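Tamara Lytvynenko
@tamaralyt

I have spent January sorting a bin. One bin. I have opinions about it now and you're getting them in a thread, because my friends have started leaving rooms.

Background: Wistside is a shared workshop. Benches, shelves, a sink that only believes in cold water. Every shelf has a label. And at the end of the shelves there is a place for everything that doesn't have a shelf, and you can guess how that went.

The label on it said MISC. Someone had underlined MISC, which I think was meant to make it sound like a category.

MISC began as a shoebox. Then it was a bigger box. Then the box split down one corner and Dennis Mussa moved the whole lot into metal, "so it can't happen again." Correct. Metal does not split. Metal just lets you keep going.

People assume a junk bin is full of junk. It's full of things somebody thought were a little too good to throw away. Junk would have been easier. I know what to do with junk.

House rule when I started: pick up a thing, say what it is, put it where it goes. If you can't say what it is, it goes back in the bin. I wrote this rule. I would like to speak to whoever wrote this rule.

First evening I did 50 pieces. I was very pleased with myself. I made a tea. I came back and the bin looked exactly as full as before, like one of those magic porridge pots but with lids.

So many lids. I am not going to give a number for the lids. Lids for jars we don't own, lids for jars no one has ever owned. One lid that fits another lid.

Nicanor Aguirre came by, looked in, and said "oh, THAT'S where my funnel is." Took the funnel. Left. Came back later and put the funnel in again because he'd bought a new one in the meantime.

Then there's the soft stuff, which should be its own thread. Anything hard you can pick up by an edge. Anything thin and crumply you grab in the middle, and half of it comes with you and the other half stays down there holding hands with something else.

You think you have one bag. You lift. You have a bag, a strip of something, a receipt, and a small scrap of white that drifts off and lands back in the bin. Every time. That scrap has tenure.

Also: soft things hide hard things. The number of times I've gone for a bit of wrapping and found it had a cup inside it. I now flatten every bag before it goes in the bag pile. I have become a person with a bag pile.

Qusai Twal's advice was to tip the whole bin out and start from zero. Qusai has never had to crawl around on dark carpet looking for a clear plastic cap. I have. I know every inch of that carpet. I could draw it for you.

Clear things, while I'm here. Why do we make clear things. You put one down on any surface and it immediately takes on the look of that surface and leaves your life. I've gone past the same one four times and greeted it as new.

Current method, for the 2 people who asked:
hard and colored first
hard and clear second
soft last, when you've already lost the will to be picky

Yaroslav Levchenko says soft should go first "to clear the view." He's wrong, but he's wrong in a calm voice, so half the room does it his way. We have the same number of lids as before.

Replying to a question from earlier: yes I bought proper sorting tubs. Halex, stackable, seven of them. They stack beautifully. They stack so well that I've got all seven in one tower and have been putting everything in the top one.

(I unstacked them. Please stop messaging me.)

Tub labels so far: CUPS. BAGS. LIDS. LIDS AGAIN. BITS THAT SNAP. FOAM. And one that just says ASK DENNIS.

Dennis, asked, says he doesn't know either and that the tub should be called ASK TAMARA.

Cups turned out to be my favorite part of the job. A cup is honest work. Everyone knows what a cup is. They come out one at a time, you set them inside each other, the pile gets taller and the bin gets emptier, and for a few minutes you feel like someone whose life is in order.

Until the yellow ones. We have two sorts of yellow cup and they're almost the same size. They nest, and then they never un-nest. I've got one pair in the CUPS tub that I consider to be a single cup with very thick walls.

A short list of things people have told me not to throw away, with the reasons given:
a length of ribbon ("it's ribbon")
a handle ("the rest will show up")
a cracked scoop ("it's only cracked on one side")
Flomo packaging ("it's good packaging")

For anyone who doesn't know what Flomo packaging is, it's a tray with dents in it. The dents fit one product. We don't have the product. I will admit it's good packaging.

Progress post. Evening 19. You can see the floor of the bin! I'd forgotten it had one. It's scuffed to bits and streaky and the overhead light bounces off it, and I stood there admiring it like I'd bought a painting.

Down to the stragglers. These are the ones I've been stepping around, so to speak, all month. I know them all personally.
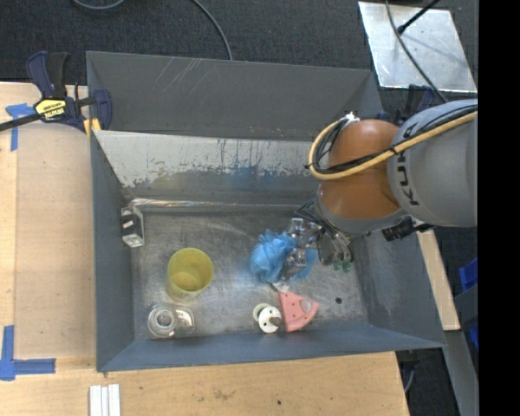 Still in residence: yellow cup, blue crumple, pink piece, and a clear thing with a ring at one end.

Yellow cup is standing up the right way, rim to the ceiling, ready to be useful. Teacher's pet. Straight to CUPS, no discussion.

The blue one I'm going to need help with. Thin plastic? Fabric? It has been bright blue and crumpled for as long as I've known it. If it's plastic it's BAGS and if it's fabric it needs a tub that doesn't exist, and I'm not buying an eighth.

And look just under it. Small whitish scrap. I told you. Tenure.

As for the clear one down in the corner, you can see the bin straight through it. Nicanor says part of a bottle. Qusai says part of a lid. I say if it's a lid I'm moving to another city.

Poll closed on the blue one. "Plastic" won by a lot, mostly on votes from people who've never met it. Yaroslav voted fabric in a calm voice. BAGS it is, pending appeal.

Someone in the replies asked what the bin will be for once it's empty. Great question. I suggested nothing. I suggested we keep one empty container in the building as a sort of monument.

Dennis suggested a new label. He's already printed it. It says OTHER.

I've asked for it to be taken down. In the meantime there's a rubber band in there and a Murakami catalog with no cover, and I was only gone long enough to rinse a mug.

Housekeeping for Wistside people who follow me, and I know you do because you keep liking the ones about Yaroslav:
cups go in CUPS
flatten your bags
if you bring in a jar, bring in its lid, on it, attached

If you are missing a handle, I have it. If you're missing whatever goes with the handle, I don't have that, but people keep telling me it'll show up.

Last thing and then I'll go back to posting about soup. The LIDS and LIDS AGAIN tubs are free to a good home. Come any evening after 7, bring a bag. Flat, please.

Update: Nicanor came for the lids. He has taken one and left me a funnel.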